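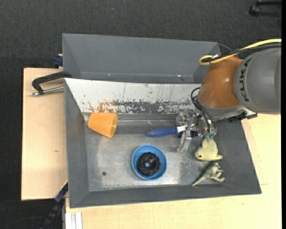 Gray bin on the wood surfaces. Orange cup, blue bowl with the black ring in it, blue-handled tool, yellow animal, green dinosaur.

Workshop notebook, Manudwood
2 Mar 2020

Spent the morning on the mixed bin. We have been putting this off since the move, and the result was one box that everybody tipped odds and ends into. I pulled out most of it last week. The notes are so that whoever does the next sort doesn't start from zero.

The bin first. It is the large metal one with the sloping sides. I like it better than the plastic crates we had at Ternavholm. Small things slide down toward the middle and you can see what you've got. The drawback is that you lose floor area compared to a straight-sided box of the same width at the top, so it fills up faster than you expect. For a small set like the present one that doesn't matter. It is also loud. Drop a cup in from any height and they hear it in the office.

What stays in the set:

Orange cup. Keep. Easy to spot against the gray.

Blue bowl. Keep. The black ring sits inside it and I have decided to store them that way, because the ring is the item that goes missing. It has been found under the shelving more than once. If you take the bowl out to use it, put the ring on the shelf and not on the floor. The floor covering is dark charcoal and a black ring on it is as good as gone.

Blue-handled tool. Undecided. It belongs with the hand tools by rights, but each time it goes back to the rack somebody wants it in the bin again by the afternoon. I have left it in and added a line to the rack list saying where it is. The handle color is close to the bowl, which caused one mix-up on the sheet ("blue item" was written with nothing else). Please write the noun.

Yellow animal. Keep. It is down on the sheet as "animal, pale yellow" and I would like it left like that. We had a long argument over lunch about what species it is and I don't want three different names in the records.

Green dinosaur. Keep. No notes.

Labels. I went through the Geltine tape and most of it peels off anything curved, the cup worst of all. Tried wiping the cup down first and it held until after lunch, then one corner lifted. The tape is fine on flat shelving, so I used it for the shelf edges and gave up on labeling the items themselves. The bin has its number, 1023, on the inventory sheet only. If we want it on the metal I would rather do it with a paint pen. There is one in the Cui order, not arrived yet.

Things that came out of the bin and where they went: string and clips to the drawer under the window. Loose screws to the jar, unsorted, sorry. Two lids that fit nothing are on the end of the bench. If they are still there in July they go in the trash.

The pale wood the bin rests on wants looking at. It takes wear from the crates being dragged across it, and I would sooner not add to that with a metal bin. Lift it, don't slide it. I looked at felt pads, but the pack on the shelf has only three left and I'd want one at each corner. Added to the shopping list along with more jars.

Size check, for my own benefit: tried the set in one of the smaller bins before settling on the big one. It all went in, but the bowl ended up on top of the tool and you had to lift one to get at the other. With the big bin there is room to set things down separately. Going with big.

Still to do:
- paint pen number on the bin when the pen comes
- felt pads
- decide on the blue-handled tool
- copy the item names to the front of the inventory sheet
- find out what the two lids belong to

Stopped before four. Swept up. Shelf list is on the clipboard, old one thrown out.

We use cookies to remember your settings on this site. Accept / Manage choices

Comments (3)

benchleft
One of the lids is from the old coffee tin. I have the tin at my desk and will bring it down.

rackside
Vote for the tool going back on the rack. I looked for it there twice last week before I saw the line on the list.

manud_stores
Felt pads are in the second cabinet, bottom shelf, behind the sandpaper. Full pack. Take it off the shopping list please.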